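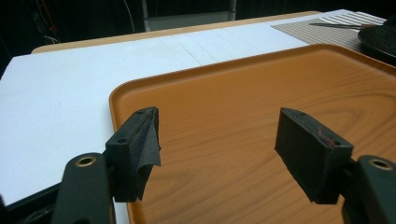 Does rubbing a wooden handle with oil do anything useful?
It does a little, if you use a small amount of the right oil and wipe off whatever is left. The people selling it will tell you it does a lot.

I got interested in this after buying a bottle of Grotus "handle nectar" at a kitchen shop. It smelled of oranges and cost more than the knife it was meant for. I used it on half my wooden-handled things and plain mineral oil from the drugstore on the other half. By October I had forgotten which was which and had to look at my notes. So much for nectar.

What I do now is dull. Wash the knife by hand, dry it with a towel, leave it out until the handle feels dry. Put on a few drops of mineral oil with an old T-shirt, wait 11 minutes or an hour or whatever suits you, and wipe hard. If the handle feels greasy the next day, you used too much. Twice a year is plenty for a knife that gets used on weekends.

Olive oil comes up in every list of tips like this one. It can turn sticky and start to smell, and then you get to scrub it off. Walnut oil does dry, slowly, but I wouldn't put it on anything a guest with a nut allergy might pick up.
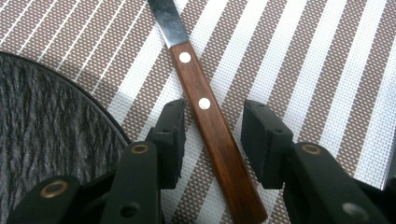
The other thing people ask about is the rivets. If one stands proud of the wood, or you can feel a gap beside it with a fingernail, the handle has probably been swelling and shrinking. Oil won't close a gap. Neither will the toothpick and glue trick, which I tried on a bread knife and which held for 5 days. A handle that moves when you squeeze it needs taking apart by someone who knows how, or else the knife goes in the drawer for opening feed sacks.

My neighbor Canan Akbulut soaks hers in warm water to "tighten them up." The wood does swell, I'll give her that. Then it dries again and you are back where you started, with a bit more room for water to get in.

Lemon and salt on stained handles: fine for a cutting board, rough on a handle, and the color it takes off is partly the finish. I'd try a damp cloth and a drop of dish soap first. Fine sandpaper if that fails, going with the grain, and oil afterward.
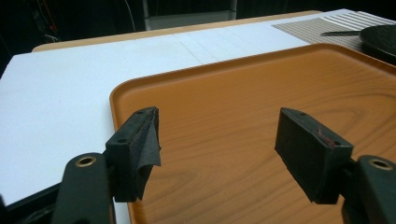

Telling real wood from a picture of wood matters more than which bottle you buy. Oil has nowhere to go on plastic, so it sits there and collects dust. A tray like the orange plastic one, with the wood grain printed on, wants soapy water and nothing else. If you aren't sure what you have, look at an edge or the underside. Real grain carries on around the corner in some form, and a print usually stops or repeats. Keep sandpaper well away from printed grain too, as you may go straight through the pattern.

Dishwashers, then. The label on my Lerkdale paring knife says "dishwasher tolerant," and I don't know what that is supposed to mean. I ran it through 2 cycles to find out and the handle came out pale and fuzzy. It recovered with sanding and oil, but that was half an hour I could have spent washing it by hand for a year.

Beeswax paste is all right. It feels nicer than oil for a week or so and then wears off where your palm goes – the one spot you wanted it. If you already have a tin, use it up.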